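Ticket 2526: Handheld gripper sessions, packaged snacks on soft surfaces. Which handling rules apply?
Opened 1/11/24 by Kolbrún Baldursdóttir, Firkasbridge site
Queue: Collection Standards
Priority: Normal
Status: Closed, follow-up in ticket 3568 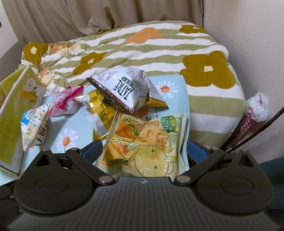

Issue as reported

We have started doing packaged food on beds and other soft surfaces, and the Curnar handling rules don't cover it well. Section 4 was written for hard tabletops. It says the fingertips should touch the surface on both sides of the object before closing. On a bedspread with another cloth folded on top of it, touching down pushes the cloth in and the packets slide toward the fingers. Two operators here handle this in two different ways, and both of them say they are following the rules.

What I need from Standards:

1. Whether the touch-down rule applies on fabric.
2. Where to hold a sealed bag or packet.
3. What counts as a failed grasp when the cloth comes up with the item.
4. Whether damaged packets stay in the pile.

Log

Entry 1, Standards desk
Received. Please confirm which revision of the rules the site is using and whether the finger pads are the standard blue ones. Also tell us if the reviewers have been rejecting these episodes or if this is a question ahead of review.

Entry 2, K. Baldursdóttir
Revision from May, printed copy at the station. Blue pads. Review has sent back 54 episodes from this batch. The reason code on most of them is "surface contact," and the rest are "item deformed." I don't agree with all of the second group. A snack bag is going to deform when you pick it up. There is no way to lift one without the film moving.

Entry 3, Standards desk
Looked through the returned episodes. Findings so far:

The "surface contact" rejections are correct under the text as written, but the text is wrong for this setup. The rule exists so the operator has a repeatable starting height. A hard table gives you that. A bed doesn't, and pressing harder to find the bottom only makes it worse.

The "item deformed" rejections are mixed. Several show the fingers closing across the middle of a bag until the film is tight. Those should stay rejected. Others show normal wrinkling near the grasp point and should not have been sent back.

Entry 4, K. Baldursdóttir
Agreed on the first group. For the second, can we have wording that an operator can use at the station? "Normal wrinkling" will get argued over. Also, the piles mix shapes. We have flat bags, small pyramid-shaped packets, foil wrappers and an open carton, all close together. The pyramids are the hard ones. If you take them across two faces they roll out point first.

Entry 5, Standards desk
Proposed interim wording, for fabric surfaces only:

Approach. Stop when the lower finger edge is level with the middle of the item. Do not touch down. If the fabric moves before the fingers touch the item, back off and start the approach again.

Bags. Hold by a sealed edge or a corner if one can be reached. If not, gather a small fold of film. Do not squeeze the filled part until it is tight.

Pyramid packets. Hold on a seam. If no seam can be reached, push the packet gently to turn it first, and keep the push in the same episode.

Cartons. Hold one side panel. Do not lift by an open flap.

Lift. Pause once the item is clear of the cloth. If the cloth lifts with it, set the item down, open fully, and mark the attempt as a fabric pinch.

Please try this for a few sessions and report back.

Entry 6, K. Baldursdóttir
Tried it with both operators. Results and comments:

The approach rule works. It took some practice to judge the middle height on the flatter wrappers, where there isn't much middle to speak of. On those we ended up coming in at an angle so one finger gets under the edge. Is that allowed? The current rules say to keep the tool level.

Fabric pinch as its own code is a big help. Before this it was going in as a plain failed grasp and you couldn't tell it from a slip.

The patterned cloths caused one problem I didn't expect. An operator marked a printed flower as an item in the notes. I have told everyone to write the item list before the session starts and work from that.

Entry 7, Standards desk
Angled approach is fine on fabric for flat wrappers. Note it in the session sheet. Level tool stays the default for everything else.

The item list before the start should be a rule for all sites, and we will add it. Please name items by type of package and print color. Printed text can be hard to read when a packet lands upside down, so a name that depends on reading the label won't always match.

On damaged packets: remove any packet that has split or is leaking crumbs. Creased or crinkled is acceptable. Don't swap in a replacement in the middle of an episode — stop, reset the pile, and start a new one.

Entry 8, K. Baldursdóttir
One more item from the Ingvarsson team, who share our station. They wipe the pads between every episode. We wipe them between sessions. Foil wrappers seem to leave the pads a bit slick, but I haven't tested that properly.

Entry 9, Standards desk
Wipe between sessions, and also any time two slips happen in a row. Use a dry cloth. Check the screw at the base of each finger at the same time. If either one turns by hand, tag the tool out and use the spare.

Resolution

Interim wording from Entry 5 accepted with the changes in Entries 7 and 9. It applies to beds, couches and any surface with a loose cover. The hard-surface rules in Section 4 are unchanged.

Returned episodes: "surface contact" stays as coded, no rework required. "Item deformed" goes back to review under the new bag wording.

Station copy at Firkasbridge to be replaced by the site lead. The Furnance site has asked for the same sheet and will get it with the next revision.

Open points moved to ticket 3568: minimum pause length after lift, and whether pushing a packet to turn it should have its own code.

Closing comment, K. Baldursdóttir
New sheet is posted and the old one is in the recycling. Both operators have signed it. OK to close.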